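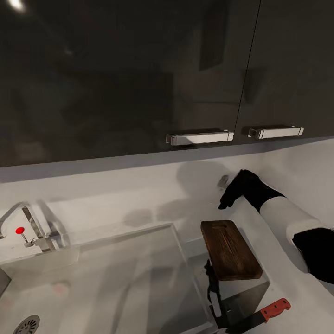
Armários superiores escuros, puxadores brancos em barra.

## Caderno de oficina, setembro

Quarta, 9h20. Continuação dos ensaios de fermentação do pão de centeio. A massa-mãe Enness foi refrescada ontem à noite, com farinha integral de centeio e água da torneira deixada a repousar. Hoje de manhã tinha subido bem, superfície com furos pequenos, cheiro a maçã verde e um pouco a iogurte. A outra, a Figueroa, continua lenta. Cheiro mais avinagrado, e desce logo que se mexe no frasco.

Lote 3134: primeira tentativa com a farinha nova da Lutholm. O saco não traz o teor de cinzas, só diz «centeio escuro». Vou escrever-lhes a perguntar. Pelo tacto é mais grossa do que a anterior e bebe mais água, a massa ficou com consistência de argamassa quando devia estar pastosa. Acrescentei água a olho e depois pesei o que faltava no jarro, para poder repetir. Valor na folha de pesagens, coluna da direita.

Fiz 4 formas, todas da mesma massa:

- A: Enness, sem escaldado
- B: Enness, com escaldado de farinha da véspera
- C: Figueroa, sem escaldado
- D: Figueroa, com escaldado

O escaldado de D ficou com grumos. Passei a varinha, mas não desapareceram todos. Se aparecerem manchas no miolo já se sabe de onde vêm.

Sal igual em todas. Não pus cominho nem coentro nesta série, baralham a prova.

12h40. A e B já com as bolhas a rebentar à superfície. C quase parada. D um pouco melhor do que C, o que bate certo com o que tínhamos visto em agosto: o escaldado ajuda mais a cultura fraca. Na altura não ficou registada a temperatura da massa, portanto não dá para comparar a sério. Hoje medi, está na folha.
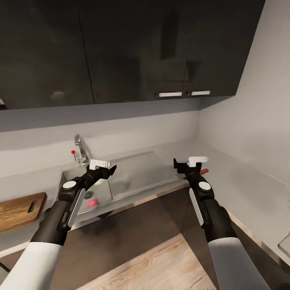
**Porque é que a massa de centeio não se sova como a de trigo?**
O centeio quase não forma rede de glúten. Quem segura a água e dá corpo à massa são sobretudo os pentosanos e o amido, e basta misturar até não haver farinha seca.

14h15. A e B no forno. Entrada com o forno bem quente e vapor, depois baixei para 200 e fechei a válvula. A crosta de A abriu a meio, B ficou lisa. C e D ficaram mais tempo a levedar, em cima da estufa, tapadas com pano húmido.

O termómetro Flirnico voltou a dar leituras aos saltos. Mudei a pilha e ficou igual. Usei o analógico para o interior dos pães. O Flirnico fica de lado até alguém ver a sonda; pus-lhe fita-cola no cabo para ninguém o usar por engano.

16h50. C e D saíram. C baixa e com a parte de cima afundada. D com altura aceitável, mas mais clara do que as outras. Ficam todas embrulhadas em pano até amanhã. Não cortar hoje, o miolo de centeio agarra-se à faca e a prova não vale nada. Na série anterior cortou-se uma ainda morna e a nota de textura teve de ser riscada.

Dúvidas para resolver:

- A lentidão da Figueroa é da cultura ou da farinha com que a alimentamos? Refrescar metade com a farinha antiga, enquanto há, e comparar os dois frascos lado a lado.
- A acidez foi avaliada só pelo cheiro. Comprar tiras de pH, as que temos estão fora de prazo.
- O escaldado de B foi feito com água a ferver e o de D talvez com água já mais fria, enchi o segundo a seguir e não voltei a aquecer a chaleira. Pode explicar os grumos. Repetir D antes de tirar conclusões.
- Formas: a C é a que tem o canto amolgado. Trocar.

Amanhã: cortar, pesar, fotografar as fatias, prova às cegas com as letras baralhadas. Guardar 9 fatias de B no congelador para o ensaio de envelhecimento. Refrescar as duas culturas antes de sair. Falta saco de centeio antigo na prateleira de baixo, confirmar se foi para o armazém.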